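About Pruvstead

We write the rules that robots are supposed to follow around other people's crockery.

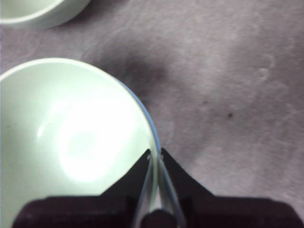 Held at the rim, with the second bowl left where it is.

Pruvstead began when Pilar Olivares read a safety manual of 338 pages and found one paragraph on picking things up. It said to do so carefully. She felt there was room for a second paragraph.

Our handling code now has 104 rules, 19 of them on grip alone. Rule 3 asks that a bowl be taken by its edge and never by optimism. We test every rule on the bench before it goes out, and the ones that fail are kept in a drawer marked Ellery, after the draft they came from. The drawer is full.

We don't build robots or sell them. Firms such as Ferker and Estier send us their procedures, and we send them back with more red ink than they were hoping for. Most of them are still speaking to us.

The code is revised every December. Comments are welcome until the end of the month before, preferably short ones.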